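Teaching an Arm to Fold Laundry by Hand: Recording Your First Demos

Written by Noreen Hayat. Last updated July 9, 2024.

You would think that a person who has avoided folding shirts since college would be the wrong one to teach it to a machine. Kamran Usmani made the same point when he handed me the Kulton arm and a bag of clothes. Then he went home, so I got the job.

This page covers recording demonstrations by teleoperation, meaning you move a leader arm and the follower copies you, bad habits included. It assumes your arms are calibrated and talking to each other. If they are not, do the setup page first and come back when you have stopped swearing.

Step 1. Pick clothes the camera can tell apart

Use stripes and strong solid colors. My first set was white T-shirts on a white surface, and when I played back the wrist camera I couldn't find the shirt either. Keep the pieces small to start with. Sleeves can wait until you have some patience saved up.

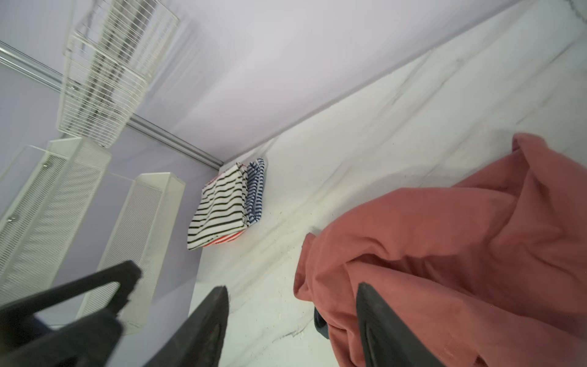

Before each take, decide what the task is and write it in the label field in one plain sentence. "Pick up one item and put it in the basket" is a task. "Tidy up" is a wish. Saqib Rana labeled an entire afternoon "laundry stuff" in January and we still bring it up at lunch.

Step 2. Practice the grab before you record anything

Cloth is mean. Come down too high and the fingers close on air. Come down too low and you push into the table, the follower stalls, and the Ninura recorder beeps at you in a tone I take personally.

What works for me:

Open the fingers only a little wider than the fold you want.
Lower slowly until the tips are beside the fabric, then close.
Wait a beat.
Lift straight up a short way before you go sideways.

Aim for a ridge or a bunched part. Flat cloth gives the fingers nothing to bite, and you will end up chasing a hem across the sheet like a cat after a receipt.

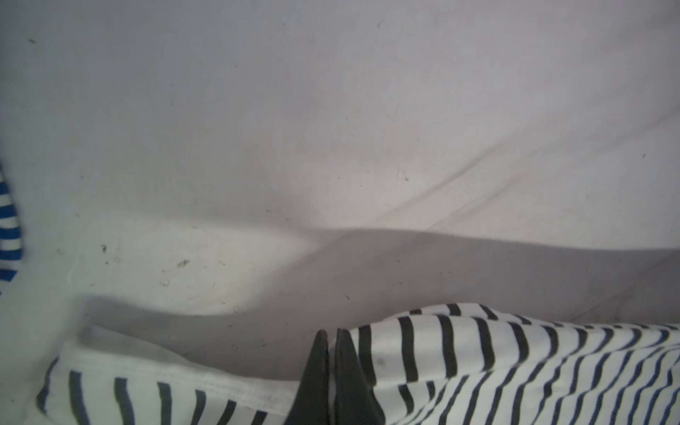

Fingertips together at the striped fabric, with the hem running in under the left one.

Do the grab until it bores you. Then start the recorder. If you learn on the record button, the robot learns your learning, and it will faithfully reproduce the part where you hesitated and scratched your nose.

Step 3. Record in short takes

Press the left pedal to start and again to stop. Begin every take with the arm in its rest pose and finish it there too. Vary where the clothes land between takes: toss them, don't arrange them. I am a natural at this portion of the work.

If you fumble a grab and recover cleanly, keep the take. Recoveries are useful. If you fumble, recover, fumble again and say something about Kamran, press the right pedal to throw it out. (The recorder has no microphone. I checked.) 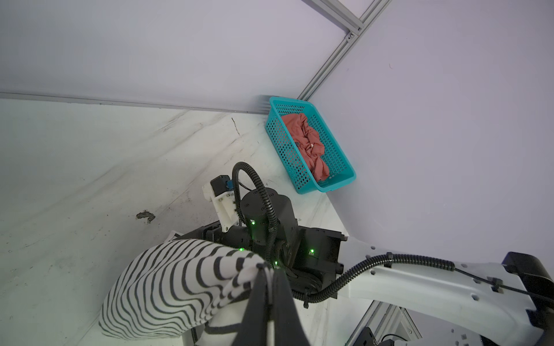

Black-striped cloth in the gripper, the turquoise basket up in the corner.

Watch the cable while you swing the arm across. You are looking at the cloth, the cable knows this, and it will pick that moment to catch on something.

Step 4. Play back and prune

After every 200 takes, stop and watch a handful at double speed. Delete any where the fabric leaves the wrist view for most of the take, or where your own hand wanders in to help. Mine does that a lot.

Our target was 1000 good takes for one task. Uzma Soomro got there with a smaller discard pile than mine and has been gracious about it, mostly.

Troubleshooting

The follower lags behind the leader: close the live preview on the second monitor.
Two items come up together: nudge them apart with the fingertips first, and leave the nudge in the recording.
Your wrist hurts: lower the chair and take a break. The shirts will still be there.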